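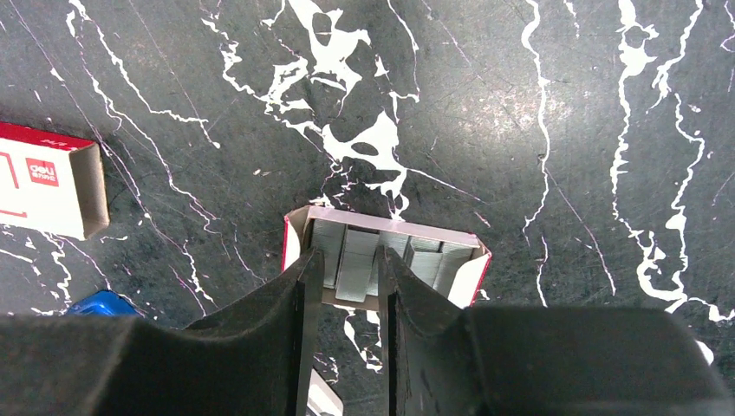

# How to give your pendulum a fair test at home

I've owned a pendulum for years. It's a small brass point on a chain, sold under the name Loureiro, and the leaflet that came with it told me to ask it questions "with an open heart." I did. It said yes to nearly everything, including two questions that couldn't both be yes.

I don't believe a weight on a string knows where your keys are. I also don't think you should take my word for that, any more than you should take the word of the teacher who told me she'd read for 3000 clients and never once been wrong. (How would she know? Did they all write back?) What you can do is spend an evening checking. You need one other person and a bit of patience.

## What you need

- Your pendulum, whichever one you trust most
- Two opaque mugs that match
- One coin to hide, and a second coin to flip
- Two sheets of paper and two pens
- A helper who can keep a straight face and, better still, leave the room

Please use mugs and not envelopes. I tried envelopes first and within a few turns I could tell which one had been opened more often. Thin plastic cups are no good either if you can see a shadow through them.

## Step 1: Agree on the signals

Before anything is hidden, decide what yes and no look like. Most people use a circle for yes and a straight swing for no, but I've met plenty who do it the other way around. Write it down.

Then do a few open rounds where you can see the coin. Hold the pendulum over the mug with the coin under it and ask. If it doesn't give you a clear yes when you already know the answer, there's no point going further that evening. I have never seen it fail this part. Keep that in mind when you get to the results.

## Step 2: Decide the number of rounds and the passing score

I use 14. It's few enough that nobody's arm gets tired, and it's an even number, so guessing should land you near seven.

Now write down the score that would impress you, and have your helper initial it. Guessing gets you 10 or better close to one time in eleven, so I wouldn't call that a pass. Eleven or better by luck is a bit under three in a hundred. Twelve or better is well under one in a hundred. I ask for 12. If you sincerely believe your pendulum is right every time, then 12 is generous.

Don't skip this step. People who skip it always find that whatever they scored was exactly what a "developing" reader should expect.

## Step 3: Hide the coin

You leave the room. Your helper flips the second coin: heads, the hidden coin goes under the left mug, tails, the right. No picking. People think they're random and they aren't. They switch sides too often, and a player who has noticed that will beat the odds with no pendulum at all.

The helper writes the side on their sheet, folds it, takes it with them and walks out by another door, or at least goes and stands where you can't see each other. Then they call you in.

I'm strict on this because of my friend Jocelyn Fraser. She hid the coin for me the first time and stayed at the table, and I got six in a row. I was rattled, I'll admit. Then we noticed she was holding her breath whenever I got to the correct mug. We started over with her in the hallway.

## Step 4: Ask

Take as long as you like. Rest your elbow or don't. Ground yourself, light whatever you normally light, face the direction you normally face. I don't think any of it matters, but if you leave out your usual ritual you'll have an excuse ready afterward.

Write down left or right. One answer per round, in pen. If the pendulum gives you nothing, wait and ask again, but you still have to commit before the mugs are lifted. "It was unclear so I'm not counting that one" is how a seven turns into a nine.

Don't lift the mugs yourself. Call out that you're done, leave, and let your helper set up the next round. You shouldn't find out how you're doing until all the rounds are finished.

## Step 5: Compare the sheets

Lay them side by side and mark them together.

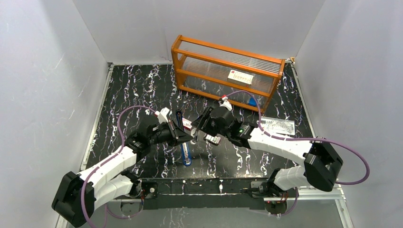
Add up the matches and look at the passing score you both agreed to. Either you reached it or you didn't.

My own results, over three evenings: eight, six, seven. Colton Gagnon, who teaches dowsing at the Sketholm retreat and was a very good sport, got nine and then five. He told me the second evening was affected by my attitude. Maybe so. His first was affected by the same attitude, though, and he was quite pleased with that one.

## If you pass

Do it again another evening, with a different helper and different mugs. Look for leaks: a chipped mug, a mug that always goes back slightly crooked on the coin side, a sound from the next room. If you pass again I'd really like to hear from you, and I mean that.

## If you don't

You'll be offered reasons. I read through a thread on the Staltitz forum with 494 replies on why pendulums "don't perform for tests," and the favorites were metal coins, bad lighting, the moon, and the presence of a doubter. Some of these are easy to check. Swap the coin for a crystal. Wait for a better moon. Have two believers run it with me out of the house. What you can't do is use a reason that only turns up after a low score.

As for why it swings so nicely when you know the answer, your hand is doing it. The movements are tiny and you won't feel them. Hang the same pendulum from a hook on a shelf, ask it your name, and give it ten minutes.

I still keep mine on the windowsill. It's a nice piece of brass.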